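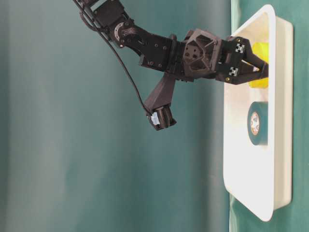 According to one longtime entrant, the Havier Games were the only meet on the coast where the rain got its own page in the program. The remark has been repeated in several later accounts and is fairly close to the truth: the printed program for every edition has carried a page headed "Weather and Postponement," and it has been needed more often than not.

The Havier Games are an amateur multi-sport event held in the town of Havier. They are open to clubs from the town and the surrounding district and combine track and field, open-water swimming, road cycling and a small number of team sports. The Games are best known for their opening ceremony, which is held outdoors after dark on the harbor front, and for the custom of choosing the opening date by drawing lots.

Origins

The Games grew out of two separate events, a harbor swim and a cross-country race, that were held on neighboring weekends and drew on the same clubs. Competitors complained that they had to travel to Havier twice in one season. The organizers of the swim proposed a joint meeting, and the cross-country club agreed on the condition that its race would be run first, before the course was churned up by other users. That order has been kept.

The first joint meeting had no ceremony of any kind. A short parade of clubs was added the next time, and a lamp was lit at the end of the harbor wall so that swimmers in the evening race could see the turn. The lamp later became the center of the opening ceremony. It is lit by a swimmer, never by a runner, and it stays lit until the last result has been posted.

Choice of date

The opening date is drawn each December. Slips carrying the possible dates for the following summer are placed in a swimming cap and a junior competitor takes one out. Dates that would put the harbor race on an unsuitable tide are left out of the draw.

The practice began as a way to settle an argument. The cycling clubs preferred an early date and the track clubs a late one, and neither would give way. Over time a number of beliefs became attached to the draw. Many swimmers regard even dates as lucky and odd ones as likely to bring wind. Cyclists are said to hold the opposite view. Weather records kept at the harbor office do not support either belief, and the program has printed a note to that effect.

A proposal to end the draw and fix the opening permanently was put to the clubs and voted down. Supporters of a fixed date argued that visiting teams needed more time to book rooms. Opponents said that December gave them enough.

Events

The core program is made up of 6 sports. Track and field takes up most of the timetable and is held on the grass oval behind the school. The harbor swim has 2 distances, and swimmers may enter only one of them. Road cycling uses a loop that leaves the town by the mill bridge, climbs to the reservoir and comes back along the shore.

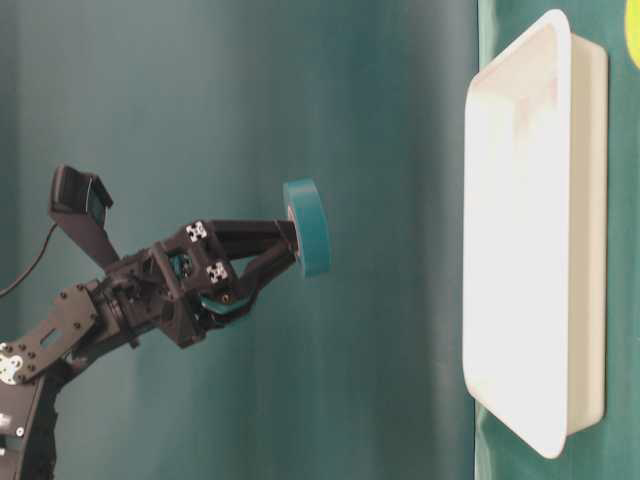
The reservoir climb is short but steep, and it usually decides the cycling race. Riders who are lapped on the climb are taken out of the race at the bridge, a rule that has caused several protests. After one of these the wording was changed so that a rider already on the bridge when caught may finish the lap.

Team sports have changed from one edition to the next. Water polo was dropped when the harbor pool was rebuilt to a shorter length. Beach volleyball replaced it and has remained. Tug-of-war is held between the club officials and has no effect on the standings.

Scoring

Clubs score points for placings in each event, and the totals decide the overall winner. Only the first 3 finishers in an event score. Small clubs have objected that this favors the larger ones, which can enter several people in the same race. A limit on scoring entries per club was brought in as a result – it applies to the track events and the swim but not to cycling, where teamwork is considered part of the sport.

The overall winner receives the Cruzado, a plain pewter plate named after the boat that carried the timekeepers in the early harbor races. The plate has no room left for engraving. Winners are now listed on a board in the school hallway.

Opening ceremony

The ceremony begins at dusk. Clubs walk from the market square to the harbor in the order in which their entries were received, so that the first club to send in its forms leads the parade. This has led to some entries being handed in within minutes of the opening of the list.

Rain has interrupted the ceremony on several occasions. The usual response is to shorten the music and keep the parade. The ceremony planned for 6/16/23 was moved into the covered fish market after a storm warning, and the lamp was lit at the harbor wall later that night with only the swimmers and a few officials present. All 117 entrants in the swim were allowed to start the next morning, although the longer course was moved closer to shore.

Sponsorship and coverage

For many years the Games had no sponsor and were paid for by entry fees and the sale of programs. Trelturex, a maker of outdoor clothing, supplied the numbered bibs for several editions and had its name on the finish banner. The arrangement ended without a renewal. The bibs were popular, and a number of clubs still use them for training.

Results were first published in full by Cultness, a regional sports newsletter, which also prints the result of the December draw. Earlier results survive only in part. The swim times are mostly complete, while the cycling records have long gaps.

See also

Harbor swimming
Cross-country running
Amateur multi-sport events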